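Budgeting for a Laundry-Folding Robot: What to Sort Out Before You Spend

Home machines that fold the wash are getting close enough to ordinary money that people have started writing to me about them. Most of the letters open with the price and stop there. The price is the easy part.

Set your ceiling first. Mine is 2,000 dollars, a figure I reached by adding up what I would pay to never fold another pillowcase and then subtracting my self-respect. Write yours on the fridge before you read any brochures. Brochures have a way of editing it.

Put money aside for the extras. A machine with arms needs something to work on, and the matching table is always sold separately, at a price that suggests it can also fold. Ask about replacement jaws, the yearly service plan and who pays the freight if the thing goes back. I keep 7 percent of the budget for parts I haven't heard of yet.

Measure the reach as well as the footprint. The Wirnitari looks modest on paper and then puts its elbows out like a man reading a newspaper on a bus. Mark the full swing on the floor with painter's tape and live with it until Sunday. If you've stepped over the tape and sworn at it by Saturday night, buy the smaller one or move the dresser.

Check the outlet. You want one within reach of the cord, with no hamper, bed frame or cat in the way. Extension cords are where good plans go to be tripped over.

Sort your wash into what you'd hand over and what you wouldn't. Towels and T-shirts are fair work for a machine. Fitted sheets defeat people with degrees. If most of your pile is fitted sheets and baby socks, keep your money.

Ask for a demonstration with your own laundry. Dadmont let me bring a bag in; Grabowska offered me a video with music. Pick out 10 pieces, including one that's inside out and one that has been through a hot dryer too many times, and stand there while it works. Bring a snack.

Get the speed in writing. "Fast" is a mood. Ask for minutes per load, started from a heap, and ask whether someone has to hand it the pieces.

Consuelo Correa, who shares my laundry room and most of my grudges, holds out for renting. She took a Skadine for 2 months last April and sent it back with no hard feelings and a much clearer list of wants. Her rule is to add the rent to the purchase price when you compare, as people tend to forget the first once they've fallen for the second.

Learn the job yourself before you shop for it. Take hold of the cloth at two points along one edge, draw that edge tight and let the rest hang. If a salesman can't tell you how his machine finds those two points in a heap, he's selling you a table. 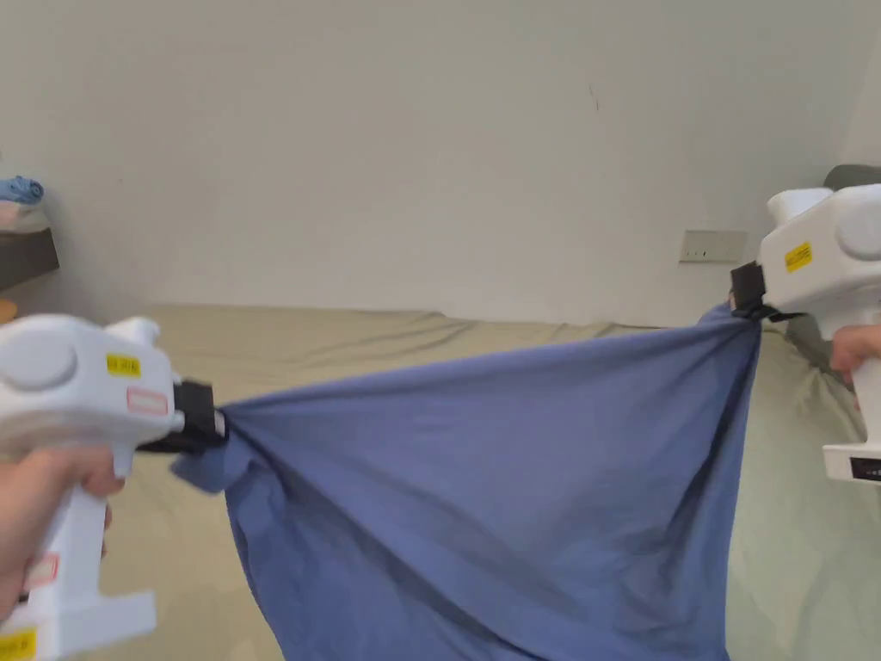
Top edge pulled straight between the two grippers, the rest left to drape.

Last thing: leave room in the plan for the folded pile. It still has to be put away, and the model that does drawers is extra.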